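Curved needles – notes from the bench, updated in March. Mostly for people sewing cushions, mending bags, closing up a stuffed bird for the oven, or practicing suture knots at the kitchen table. Same handful of problems every time.

## Picking the needle

Curved needle when you can only get at the work from one side. That's the whole rule. If you can reach the back, use a straight one, it's faster.

Big shallow curve for upholstery. Small tight curve for seams and skin. I keep a 60 mm one for cushions and use it for nearly everything, wich is lazy but fine.

Round point for knits and anything soft. Cutting point for leather, vinyl, turkey skin. Cutting point on a knit will snip the threads and you get a ladder. Ask me how I know.

## Holding it

Fingers are ok for ten minutes. After that get a needle holder, the kind with a ratchet. Marin Ionescu put me on to them years ago and I went and bought two the same evening. One for the kitchen, one for the workshop, never swapped.

- Grip the needle a bit past halfway, toward the thread end. Too close to the eye and it bends.
- Tips of the jaws, not down in the hinge.
- Needle square to the jaws to start with. Tilt it later once you know what you're doing.
- One click on the ratchet is plenty. Two if it's slipping.
- Don't grab the point. Ever. It goes blunt straight away and then you're pushing and pushing.

Then the turn. Point goes in straight down, and you roll your wrist so the needle follows its own curve. No shoving. If the fabric bunches up ahead of the point you're shoving. Let go, re-grip on the far side, roll it out the same way it came.

Narrow jaws closed on the needle, the arc hanging clear below them, the last knot close by. Good light on all of it.
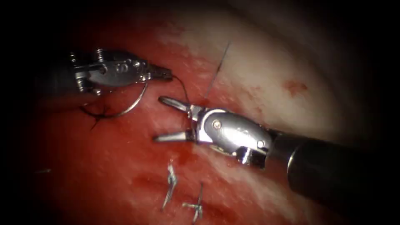
How long should the thread be?

Elbow to fingertips, plus a hand. Longer than that and it tangles on itself, shorter and you run out before the knot.

## Knots

Instrument tie, once you have a holder. Wrap the long end round the jaws, reach through, grab the short end, pull flat. Then wrap the other way and pull again. Other way matters – same direction gives you a granny and it creeps loose.

Slippery thread (nylon, waxed poly) wants a double wrap on the first throw. Cotton doesn't care.

Leave a short tail when you trim. Flush-cut knots undo themselves in the wash.

Pull until the edges touch, then stop. Puckering = too tight. Cut it out and do it again, you won't fix it by pressing.

## Light and footing

Lamp low and from the side opposite your working hand. Shiny surfaces throw glare back, so move the lamp before you move the work. A dark towel underneath helps a lot with pale thread. Under pale meat too, but use one you can boil.

Pin the work down. Slippery stuff slides just as the point goes in. Damp cloth under the cutting board, clamps for leather, T-pins for foam.

## Thread and where from

Lesine button thread for cushions. Popescu waxed for bags, bit stiff, warm it in your hand first. For the kitchen plain undyed cotton twine, nothing waxed, nothing with a coating. Sturncombe used to carry the good holders under catalog no. 1610, not sure they still do. Garkow ones are alright but the ratchet is stiff untill it's worn in. Drop of oil on the hinge. Food-safe oil if it's the kitchen pair!

## Cleaning up

Hot soapy water right after, jaws open, old toothbrush along the serrations. Dry them open too. Stuff left in the teeth goes hard and then the grip is rubbish.

Needles: wipe, dry, back into a cork or a scrap of felt. Count them in, count them out if there was food involved. Hrvoje Begović keeps a fridge magnet on his board and parks the needle on it every time he puts it down, which I have copied.

Rusty needle goes in the sharps tin. Don't sand it. Tape the lid before it goes out.

Still to add – ladder stitch on piping, what to do about thick vinyl corners.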